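A tape grid is worth the trouble on any table used for sorting small round goods. Tennis balls are the hard case: they have no flat side, they roll at the slightest tilt, and the can admits them one at a time. Without lines, "put it back where it was" means very little. With lines, it means a cell.
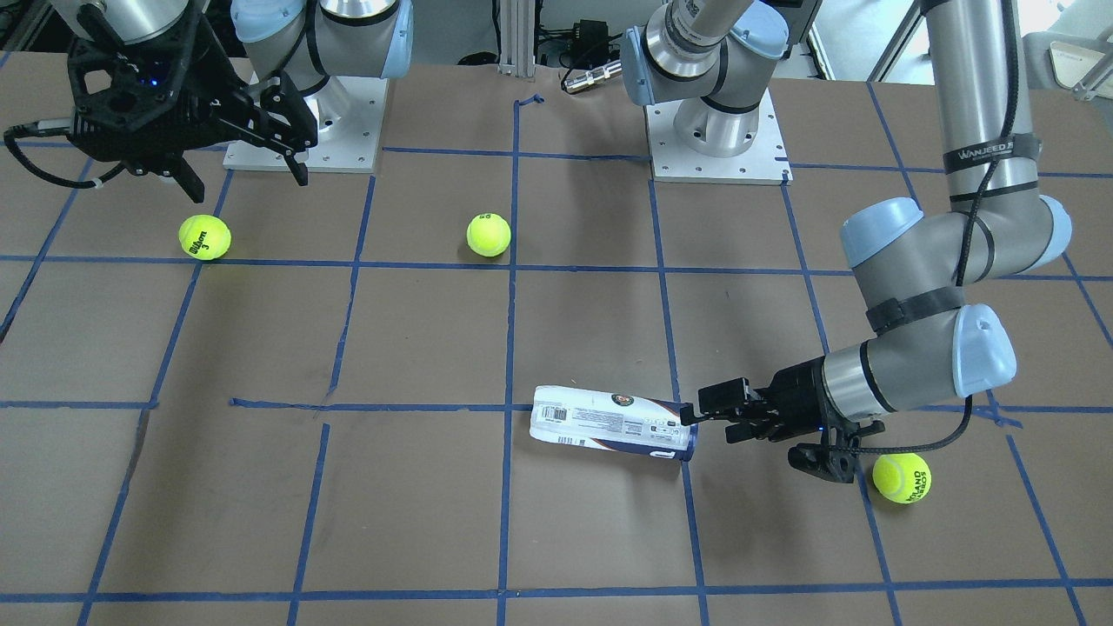
Plakine objects that tape edges deflect a slow ball and that printed dots would do the same job flat. The first point is fair. Dots, however, give a position and no area, and a ball needs area.

Brown paper under blue tape is my preference. The contrast is adequate and the sheet can be replaced - tape on bare finish tends to leave residue.

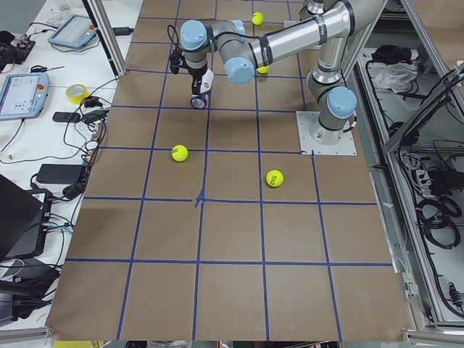
Straightness matters less than most people assume. A line that bows slightly still separates two cells. I would spend the time on labeling rows instead, and on keeping the can upright in a fixed cell.
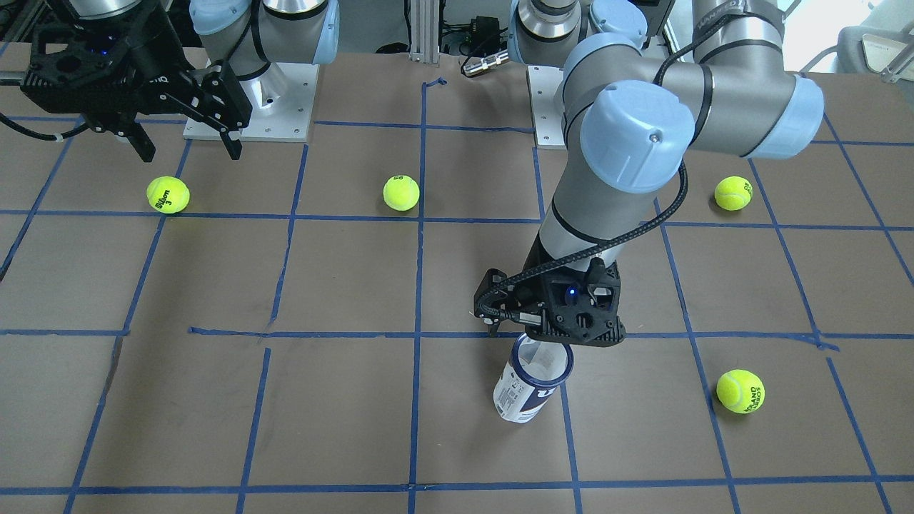

According to Endow, a shallow tray with 31 dimples costs little and ends the argument. It also fixes the layout permanently, and tape can be moved in 2 minutes.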